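Lettre d'information du programme Brestura
Rubrique : Travaux en cours

Apprentissage par démonstration : le point sur la campagne d'octobre

Le groupe Manipulation de l'institut Skerkcombe a engagé en octobre la deuxième phase du programme Brestura, consacré à l'enseignement de gestes domestiques à des bras robotisés. Le principe demeure celui de la première phase : un opérateur exécute la tâche à distance, le bras reproduit ses mouvements, et l'ensemble des trajectoires et des vues prises au poignet est conservé pour l'entraînement des modèles.

À ce jour, 361 démonstrations ont été enregistrées. Après relecture, 207 ont été versées au corpus de référence. Les autres restent accessibles aux équipes partenaires, assorties d'une annotation précisant le motif de leur mise à l'écart.

La tâche retenue pour cette phase porte sur les objets de la recharge électrique : bloc multiprise, adaptateur, câble, téléphone. Elle a été proposée par Wafula Shirima, responsable des protocoles, qui souhaitait confronter les opérateurs à un objet souple. 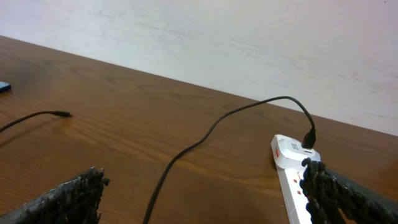 Vue prise au poignet : la multiprise, l'adaptateur et les câbles sur la table de travail.

Le câble constitue en effet la principale difficulté. Sa forme varie d'un essai à l'autre et l'opérateur doit anticiper la manière dont il se déplacera lorsque la pince s'en approchera. Le protocole prévoit donc que la position de départ du câble soit modifiée avant chaque série, tandis que celle de la multiprise peut être conservée pendant cinq essais consécutifs.

Il est rappelé aux opérateurs que l'approche doit s'effectuer doigts ouverts et à vitesse modérée. Un arrêt bref au-dessus de l'objet est admis ; les corrections répétées de faible amplitude sont en revanche à éviter, car elles se retrouvent ensuite dans le comportement appris.

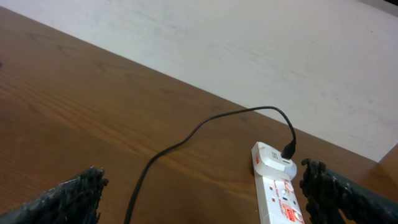
La relecture est assurée par deux personnes qui travaillent séparément. En cas de désaccord, la séquence est soumise à Jailson Guerra, chargé de la qualité des données. Les critères appliqués figurent dans la note Cheng, dont la version révisée a été transmise à l'ensemble des équipes au début de la campagne. Elle distingue désormais trois niveaux : séquence exemplaire, séquence acceptable, séquence à reprendre. 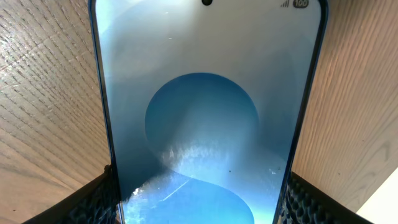

La saisie d'objets plats et rigides fait l'objet d'un volet distinct. L'opérateur y travaille sans retour d'effort et doit juger de la qualité de la prise d'après la seule vue du poignet. Un téléphone tenu entre les deux doigts, écran allumé, occupe alors le centre de l'image et masque une grande partie du plan de travail. Les garnitures à relief alvéolé, en regard des bords de l'appareil, servent de repère pour apprécier l'alignement. M. Guerra recommande de vérifier cet alignement avant toute rotation du poignet et de reprendre la saisie lorsque l'appareil se présente de biais.

Les séquences de ce volet sont classées à part. Elles feront l'objet d'un premier entraînement séparé, puis d'un entraînement commun avec celles du câble, afin de mesurer l'apport de chaque ensemble.
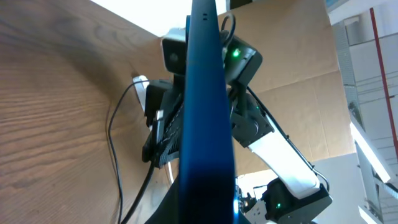
S'agissant de l'outil de téléopération, la nouvelle version du logiciel Plivetti est en service sur tous les postes. Elle permet de marquer le début et la fin d'un geste sans interrompre l'enregistrement. Les opérateurs qui constateraient un décalage entre leur commande et la réponse du bras sont invités à le consigner dans le journal de séance, en indiquant l'heure et le numéro de l'essai.

Les équipes désireuses de proposer une tâche pour la troisième phase peuvent adresser une fiche descriptive à Wafula Shirima. La fiche précisera les objets nécessaires, l'état initial, l'état final attendu et la durée estimée d'une démonstration.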